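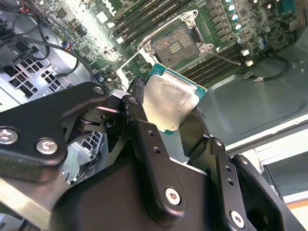 マザーボードとCPU。金属の面に灰色の汚れが残ってる

グレルキネ(Grerkine)再生工場の公開日に行ってきた。帰りの列車で半分、家で残り半分。眠いので文章が荒いです。先に謝っておきます。

場所はJernbridge。最寄りはPlultbyという駅で、そこからバス。バスが一時間に一本しかない。これは本当に調べておいたほうがいい。こっちは調べずに行って、駅前で立ち尽くした。三月の朝の駅前、寒い。風が川のほうから来る。売店は閉まっていて、自販機のコーヒーは売り切れ、お茶だけ。お茶を買って両手で持って待った。

公開は午前9時から。バスを一本逃したので着いたのは十時すぎ。門のところでもう列。列といっても殺気だったやつではなくて、犬を連れた人とか、壊れた扇風機を抱えた人とか(持ち込み相談の窓口があるので)、のんびりしたもの。受付で名札シールをもらって胸に貼る。シールが弱くて昼前にはどこかへ消えた。最後まで貼れてた人、いたのかな。

何の工場かというと、使い終わったものをばらして、使えるものは直して売り、使えないものは材料に戻すところ。家具、家電、自転車、布、パソコン。全部一つの敷地でやっている。もとは紡績工場だったそうで、建物がやたら長い。のこぎり屋根。北向きの窓から光がまっすぐ落ちてきて、中が明るい。作業場としてこれはうらやましい。うちの仕事部屋は昼でも電気が要る。

見学は自由に回る区画と、時間を決めて案内してもらう区画に分かれていた。案内つきは一回9人まで。安全靴の貸し出しの都合らしい。申し込み用紙がすぐ埋まるので、着いたらまず名前を書く。これも知らなくて、先に食べ物の屋台へ行ってしまい、結局いちばん遅い回になった。学習しない。

以下、回った順に。順路は無視してます。

■家具の棟

入ってすぐ、木の匂いとニスの匂い。椅子が天井から吊ってある。脚の折れたやつ、座面の抜けたやつ、修理待ちが全部上。場所の節約だと説明板に書いてあった。下から見上げると椅子の裏側ばかり見えて、これが面白い。裏に鉛筆で何か書いてある椅子が多いのだ。番号とか、名前の頭文字らしいのとか、「北の部屋」とか。作った人か、使っていた家の人か。わからない。消さずに残しておく決まりだそうで、それはいいなと思った。

塗装をはがす実演。へらを寝かせて、力を入れない。見ていると簡単そうで、体験コーナーでやらせてもらったら一発で木に傷をつけた。練習用の板でよかった。隣の子どものほうがずっと上手い。へらの角をやすりで丸めてから使うといい、というのを教わったので、これは家でもやる。

引き出しの滑りが悪いときはロウソクをこする。知っていたけど、どこにこするかは間違えていた。引き出しの側面じゃなくて底の縁と、受けるほうの桟。両方。帰ってすぐ台所の引き出しでやった。まるで別物。なんで何年も我慢していたのか。

販売もしている。小さい踏み台が欲しかったが、バスと列車で持って帰ることを考えてやめた。やめたことをいまだに悔やんでいる。青い踏み台。天板の角が少しすり減っていて、ちょうどいい高さで。誰か買ったのだろうな。

■布の棟

ここがいちばん長居した。布に興味があって行ったわけでもないのに。

集まった服をまず分ける。着られるもの、切って使えるもの、繊維に戻すもの。分けるのは全部手で、触って決める。ラベルは見るけど信用しないそうだ。ラベルの取れた服も多いし、書いてある素材と手触りが合わないものもあるとのこと。触らせてもらった。綿と綿混の違い、三つ目くらいまでは当たる。そのあと全然わからなくなる。指が疲れるとゆうか、鈍ってくる。毎日やる人はどうしているのか聞いたら、途中で全然違うもの(金属のボタン外しとか)をやって指を戻すらしい。なるほど。

ボタンの引き出し。壁いっぱいの引き出し棚で、数が288。棚の横に真鍮の札で「288」と打ってあった。紡績工場のころは糸の見本を入れていた棚で、それをそのままボタン入れにしている。色順に並んでいるのかと思ったら大きさ順で、同じ大きさの中は適当。適当なのがいい。開けるたびに違うものが出る。貝のボタンの引き出しだけ、開けると音が違う。しゃらしゃらいう。好きなだけ開けていいと言われて、好きなだけ開けた。後ろに人が溜まっていたので途中で退いた。すみませんでした。

小袋に詰め放題というのがあって、一袋ぶん買った。コートのボタンが一つ取れたままなので、合うのを探したけど合わない。合わないので、全部付けかえることにした。四つ穴の濃い緑。まだ付けてない。

あとは端切れを裂いてひもにして編む敷物。織り機が動いていて、足踏みの音がずっと建物に響いている。ばたん、ばたん。近くで話していると声が大きくなる。案内の人も声が大きい。布の棟を出たあともしばらく自分の声が大きかった、たぶん。

■昼

屋台は三つか四つ、そのうちの一つがVainio。Jernbridgeの町なかのパン屋だそうで、黒っぽいパンに燻製の魚とディルの入ったやつ。これがうまい。酸味のあるパンで、噛むのに時間がかかる。急いで食べるものではない。急いで食べたので舌を噛んだ。

スープもあった。えんどう豆。紙の器が薄くて、持てない熱さ。みんな手袋をして飲んでいた。手袋を持っていかなかった人間は置いて待つしかない。待っているあいだに風で冷めて、こんどはぬるい。ちょうどいい瞬間がどこかにあったはずなのだが。

甘いものは早々に売り切れ。カルダモンの丸いパンが人気だったらしく、札だけ残っていた。札だけ撮って帰る人もいた。気持ちはわかる。

座るところは中庭の長机。この長机も直したもので、天板ごとに木目が違う。向かいに座ったご夫婦が、持ってきた掛け時計を直してもらえるか、もらえないか、でずっと話していた。結果が気になったが先に席を立ったので知らない。直っているといい。

■パソコンの棟

午後はここから。会社や学校から出た古い機械を引き取って、データを消して、中を開けて、使える部品を見分ける。年に2000台を扱うと壁に書いてあった。多いのか少ないのか感覚がない。ただ、積んであるところを見ると多い。ケースの壁ができている。

説明でいちばん印象に残ったのは、壊れて捨てられる機械はそんなにない、という話。ここに来るのはまだ動くものが多くて、入れ替えの時期が来たから出された、というだけのことがよくあるらしい。動くものを開けて、掃除して、記憶装置を新しくして、また出す。一方で本当に動かないものは部品取り。電源、メモリ、CPU、ファン。外したものは種類ごとに箱へ。

CPUの上に塗ってあるグリス、あれの話を長々と聞いた。CPUと冷却器のあいだに塗って熱を逃がすペーストで、古くなると乾いてくる。拭き取るときに縦横にごしごしやらず、外から内へ寄せる。外へ広げると縁から垂れて、基板のほうに付くことがあるので。布は毛羽の出ないもの。ここで布の棟から来た端切れを使っているというのが、同じ敷地のいいところ。Tシャツの古いのは毛羽が出るのでだめ、シーツの古いのはいい、だそうだ。家でもシーツを取っておくことにした。またものが増える。

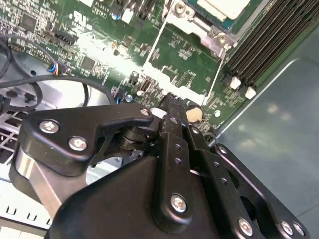 それからネジ。ネジの話だけで一時間いける人がいて、たぶん一時間近く聞いた。メーカーごとに長さも頭も違う。外した順に、機械の絵を描いた紙の上へ置いていく。右上のネジは紙の右上に。これだけで組み直しのときの迷いがほとんどなくなる。紙に両面テープを貼っておけば転がらない。単純だけど、今まで小皿にまとめて入れていた身には効いた。小皿をひっくり返したこともある。床に散って、一本だけ出てこなくて、半年後に靴下の中から出た。

長すぎるネジを間違った穴に入れると基板に届いてしまうことがあるそうで、見本に置いてあった基板の傷がまさにそれ。小さい、針で突いたような傷。これで一枚だめになったと。怖い。だから急ぐな、と。急ぐ人間なので耳が痛い。

静電気。冬は床に水をまく、なんてことはしないが、加湿器は回っていて、手首に巻くひもも貸してもらえる。ウールのセーターで来た人は上に綿の上っ張りを着せられる。セーターで行ったので着せられた。丈が短い。

見分けた機械は、下の階の売り場に並ぶ。値段は思ったたより高くない。保証が短いけれど付いていて、持ってきた人が中身の説明も聞ける。学生らしい人が多かった。キーボードだけの山もあって、配列がいろいろ。知らない言語の刻印のあるものを、配列目当てで買う人がいるそう。打つと音がいいのを一つ見つけて、しばらく空打ちしていた。買わなかった。家に三枚ある。

この棟の照明は昼白色で、ほかの棟から来ると急に目が覚める。出ると外がやけに黄色い。

■自転車の棟

走って通過。案内の回の時間が迫っていたので。

それでも見たもの。車輪の振れ取り台がずらりと並んでいて、回っている車輪がきらきらする。スポークをはじいて音で張りを確かめる。低い音のところを締める。楽器みたいだと言ったら、みんなそう言います、と返された。はい。

子ども用の自転車は、大きくなったら返して次の大きさに替える貸し出しの仕組みがある。町の家はだいたい使っているとのことで、同じ自転車に兄、妹、近所の子、と乗っていくわけだ。フレームの内側に乗った子の名前を書き足していく。家具の裏の鉛筆書きと同じ感じ。消さない主義の工場だ。

空気入れの正しい使い方、というポスターがあった。読む時間がなかった。心残り。

■案内つきの回 炉と選別

安全靴を借りる。大きさが合わない。中敷きを二枚入れてもらって歩く。ヘルメットと耳栓。耳栓をすると説明が聞こえないので、説明は外でまとめて聞いて、中では身振りだけ。これがなかなか楽しい。全員無言で首を振ったりうなずいたりしながら進む。

選別の線は、砕いた混ざりものが帯の上を流れて、磁石で鉄、風で軽いもの、水で浮くものと沈むもの、と順に分かれていく。説明を聞くと当たり前なのに、目の前でやられると飽きない。水槽のところで、色とりどりのかけらが浮いてくるのが妙にきれい。洗濯ばさみだったらしいもの、歯ブラシだったらしいもの。

工程は全部で7つ。七つ目が人の目で、ここまで来ても混ざっているものを手で拾う。拾ったもので変わったものは棚に飾ってある。将棋の駒みたいな木片、鍵、入れ歯(!)、おもちゃの馬。馬がいくつもいる。なぜ馬ばかりなのかは工場の人もわからないそう。

電線の皮むきの機械は体験できた。差し込むとするすると銅だけ出てくる。出てくる銅がぴかぴかで、新品と見分けがつかない。銅は何度でも使えるから、いま目の前にあるのが昔どこかの鍋だったかもしれない、という話。こういう話に弱い。

小さい溶解炉は見るだけ。離れていても顔が熱い。朝あれだけ寒かったのに、ここで初めてコートを脱いだ。脱いだコートのボタンのないところをほかの参加者に見られた気がする。気のせいか。

所要は四十分と書いてあったけれど質問が多くて延びた。質問の多くは洗い方について。容器はどこまで洗って出せばいいのか。答え、さっとすすぐ程度でいい、お湯は使わなくていい。蓋は外す。ラベルは、この工場に関してははがさなくていい。町によって違うので自分のところのを読んでくださいとのこと。帰って自分の町のを読んだら、はがせと書いてあった。はがしてなかった。今日からはがします。

■持ち込み相談の窓口

最後にのぞいた。朝の扇風機の人がちょうど終わるところで、羽根の根元に糸くずが巻いていただけだったと。取ったら回った。周りで見ていた人から拍手が出た。扇風機で拍手。いい日だ。

窓口のやり方で感心したのは、直す前に必ず持ち主に開けさせること。ドライバーを渡して、ここのネジから、と言う。持ち主が開けて、持ち主が見つける。時間はかかる。列はなかなか進まない。でも並んでいる人も前の人の中身をのぞき込んでいるので、退屈していない。次はうちのトースターを持っていこうと思う。片側だけ焼ける。

直せなかったものは、その場で部品取りに回すか、持って帰るかを選ぶ。持って帰る人のほうが多いらしい。直らないのに。わかる気がする。

■帰り

終わりの鐘が鳴るまでいたら、バスがまた行ったあとだった。同じことを一日に二回やった。今度は次を待たず、川沿いを歩いてPlultbyまで。思ったより遠い。途中に古い水門があって、説明の板が立っていたけど暗くて読めなかった。靴ずれ。借りた安全靴のせいではなく自分の靴のせい。

列車は空いていて、向かいの席の人が直した掛け時計を膝に載せていた。昼のご夫婦とは別の人。時計は動いていて、車内でずっとかちかちいっていた。

■行く人のために走り書き

バスの時刻は先に調べる。着いたらまず案内つきの申し込み。屋台はそのあと。甘いものは本当に早くなくなる。

手袋、要る。スープのために要る。

ウールで行くと上っ張りを着せられるので、気になる人は綿で。

支払いは売り場では何でも使える。屋台は現金だけのところがあった。小銭を持っていく。

大きいものを買うつもりなら車か、配送の申し込み。配送の受付が昼で締め切り、というのを帰りぎわに知った。青い踏み台、配送できたのだ。悔しい。

トイレは布の棟の奥がいちばん空いていた。手洗いの水はものすごく冷たい。

犬は中庭まで。つなぐ場所に水の皿あり。

子ども連れなら自転車の棟と布の棟がいいと思う。炉の回は小さい子は入れない。年齢の線引きは聞きそびれた。

次の公開は秋だそうで、布の棟で染めをやるかもしれないと言っていた。かもしれない、なので当てにしないように。行けたらまた書きます。トースターの結果も。

追記。ボタン、付けました。一つ上下の位置がずれてて、閉めるとコートが斜めになる。付け直します。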